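Comparing two grippers in the Gingate simulator

4. Load the Telach gripper and open the wrist camera view. Give it a moment to settle – the first render is often a bit slow.

5. Jog the arm gently and save a view wherever you'd like to compare.

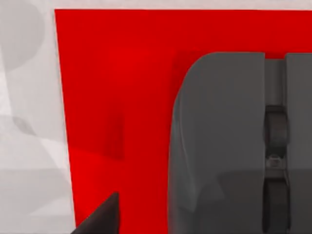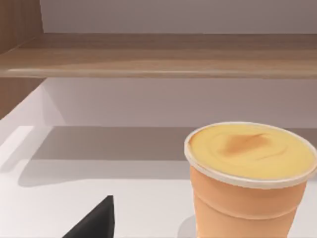

6. Swap to the Akyol gripper and repeat step 5, keeping the speed at 93 or whatever you used before.

Note: both grippers share one controller profile, so there's no need to restart.

Caution: do please pause the arm before swapping.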